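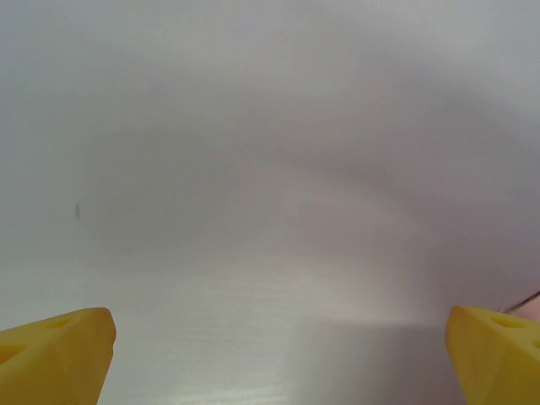 December in Brindbridge means the parking ban is back, and with it the annual debate over what counts as snow. The town says six inches. My street says whatever fell on the other guy's side. The sky has been no help, having settled on a pale gray with a darker smudge of shadow across the middle, the same gray you get on any blank surface if you stare at it long enough, and I have stared.

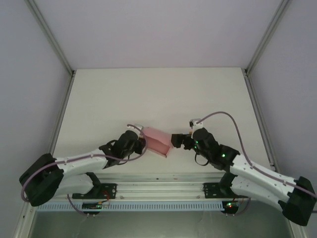 Farzana Yousafzai has meanwhile held the spot outside the bakery for 10 days with one lawn chair. Ekow Baidoo moved it once, to sweep, and got a note. If you plan to park on Malik Street before New Year's, bring your own chair and a thick skin.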